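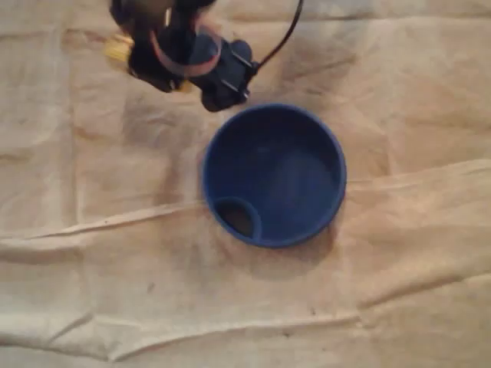 Gripper over the blue bowl, cloth base.

Last updated: February

byalcinkaya
I am writing the good practice sheet for our small test cell and I would like opinions before I send it to Nazmiye Sarıgül, who must sign it. The point is the cloth. My draft says: "The work surface must be flat and fixed before each run. Folds that are higher than the finger pad are not allowed." Two colleagues told me this is too strict. We have 296 runs recorded on canvas, and in many of them the cloth has folds like the long one next to the bowl. Should I exclude these runs or only mark them?

lesex_mahmoud
Mark them, do not exclude. If the arm will work later on real tables with real cloth, you need the folds. A rule that every surface is flat gives you nice numbers and a surprise at the customer.

annag_c
I disagree with Mahmoud. A fold is fine as a test condition when you chose it and wrote it down. A fold that came by itself during the morning is only noise. At Bolau we write the state of the cloth in the log at the start of every batch, with one photo from above, and again after any change of object. It costs 13 seconds.

lesex_mahmoud
And how do you describe it? "A little wrinkled"? Two operators will write two different things.

annag_c
We have three words: flat, creased, folded. Folded means one layer lies over another. It is enough for us. The cloth under this bowl I would call folded.

jolien_va
May I ask about the cable? It goes up from the gripper in a free curve to the right. In our cell this would need a clip before the run is allowed. We had a cable catch on the rim of a container and pull it over, and after this we made the rule that the free length must be measured with the arm in its lowest position, not in the home position. I don't say it is a problem in your cell, I only see one moment. But your sheet has no line about cables and I think it should come before the line about cloth.

byalcinkaya
You are right, there is no line. I had it under "maintenance", but an operator does not read maintenance before a run. I will move it.

Also a question about the bowl. It has a small pocket inside, at the wall. We always wrote "bowl empty" in the log. Is this correct if the bowl has a pocket?

annag_c
Empty is correct if nothing is in it. But write the direction of the pocket too. A round bowl looks the same from every side, this one does not. If the pocket is turned toward the arm in half of the runs and away in the other half, you have two tasks with one name.

wurkano_fan
Sorry, but this is becoming a lot of paper for a bowl. We did 1,540 runs on a Wurkano table with one page of rules and the results were good enough.

jolien_va
Good enough for whom? I inherited a set like this from another team and I could not use half of it, the log had only date and "ok".

wurkano_fan
For our customer. But I accept the point about the direction of the pocket, we had this also with a cup handle.

byalcinkaya
Thank you all. New version of the lines:

1. Cable: check free length at the lowest arm position. Clip if it can reach the rim of any object.
2. Cloth: write flat, creased or folded. Photo from above at the start of each batch and after each change of object.
3. Objects with a marked side (pocket, handle, spout): write the direction.
4. Old runs without this information stay in the set, but with the mark "surface unknown".

Mahmoud, is number 4 acceptable for you?

lesex_mahmoud
Yes. For number 2 I still want a maximum fold height, in millimeters, for runs where the finger goes down to the surface. Annag will say no.

annag_c
I say no. Who will measure a fold with a ruler before every batch?

byalcinkaya
I leave it open and ask Nazmiye.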